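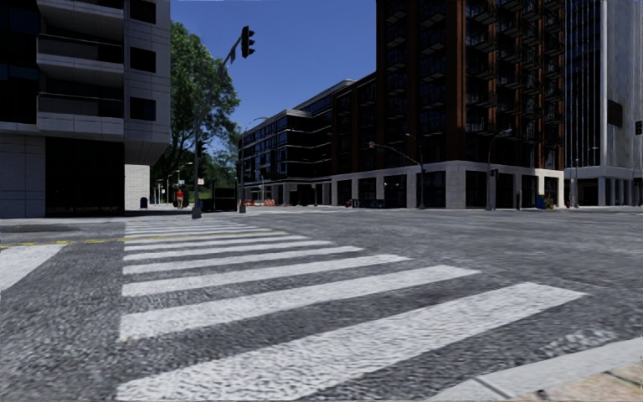
Zebra crossing at a wide intersection

How do you practice walking in a city before a long trip?

Posted by Mekum, Feb 15, 2024

Hello everybody. In March I will go with my father to visit my sister, and we want to see her city on foot. At home I sit at a desk the whole day and my father has a knee which complains on stairs. My sister says we will walk 9 miles on the first day, because she is like this. I have tried to walk in the evenings, but after 4 miles my heels hurt and I get a blister on the small toe, always the left one. My shoes are new and half a size bigger than my normal ones. Should I change the shoes, the socks, or only walk more? And is it better to walk every day or to rest between?

Isari
Walk more. Also thick socks.

Takeshi Hamada
I had nearly the same problem two years ago, so I will try to answer in order.

First the shoes. Half a size bigger is fine for most people, but the heel must not slide. Try to lace them with the last hole, the one near the ankle which people leave empty. If the heel still moves, the shoe is wrong for you and no sock will repair it. For the small toe I put tape before I go out, not after it starts to burn.

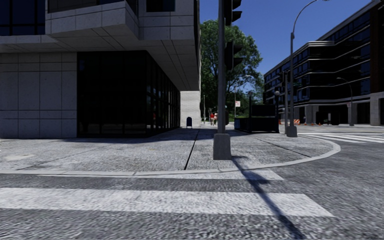 Then the walking itself. I did not walk every day. I went out every second day and made the way a little longer each week, and on the free days I only stretched my calves against the kitchen wall. Please practice on hard sidewalks, as a park path is soft and your feet will get the wrong idea. Standing and waiting also makes feet tired, so go to a shop or a museum in the middle of the walk, as you will do on the trip.

For your father I would ask his doctor about the knee. My mother used a folding stick and was glad of it – she was too proud to take it at first. And please tell your sister that 9 miles is too much after a flight.

Ueda
I agree with the tape. But I don't agree about the thick socks, mine made the shoe tight and I lost a nail. Thin wool ones are better for me, and I carry a second pair to change at lunch.

Related topics
Blister under the toenail, what to do?
Folding walking stick in hand luggage
Is Kumon insole worth the money?
How to wash wool socks

This site uses cookies to remember your settings. By continuing to read you accept our cookie policy.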